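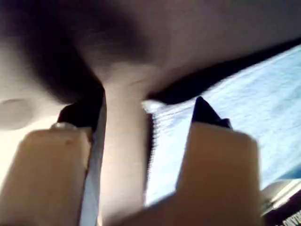 *The column, with the pale surface over it and the small round bump to the left.*

**The Stedomar Column**

The Office of Fixtures at Stedomar was informed in August that an item on the second floor did not appear in the register. The item was a tan column, smooth and matt, which widened towards the top and met a broad beige surface. The notice was signed by Jabari Muriithi, Assistant Keeper, and was marked for the attention of the Registrar.

The Registrar, Stella Makokha, replied the same afternoon. All fixtures had been entered when the building was taken over from Lema, she wrote, and the register had been closed with 2000 entries. Mr Muriithi was asked to confirm that he had not mistaken a registered item for an unregistered one.

Mr Muriithi confirmed it. He further reported a small round bump on the beige surface and asked whether it should be entered as part of the column or separately. He enclosed Form 10, completed in pencil.

Form 10 was returned. Pencil was not accepted.

On Friday the Registrar went up to the second floor herself. She had not left the registry during office hours for some two years, and the clerk at the stairs asked for her pass. She found Mr Muriithi standing with a folding rule and a sheet of squared paper, on which he had drawn the column four times.

"You have given it a different outline in each," she said.

"I drew it at different hours, Madam Registrar. The shadow on the upper part moves. At nine o'clock I would have said the surface was brown."

She looked at the drawings and then at the column. The shadow lay over the surface as he had shown it in the third, very dark at the centre and fading into beige.

"Under what heading did you propose to enter it?"

"Supports."

"Does it support anything?"

Mr Muriithi said that he had written to Flisus, who had carried out the original works, and that Flisus had referred him to Nosine, who had not replied. He had considered the heading of Ornaments, but a fixture entered under Ornaments had to be dusted weekly, and the second floor had no allowance for dusting.

The Registrar took his pen, which was a proper one, and asked for a fresh form. Against Description she wrote "Column, tan, widening above". Against Purpose she wrote "Under enquiry". She left the bump to the last and gave it a line of its own.

"That makes two entries," said Mr Muriithi.

"It does. You will need to reopen the register, and for that I require a letter."

He had the letter in his jacket. She read it through standing, corrected the spelling of Stedomar in the second paragraph, and signed it at ten minutes to five.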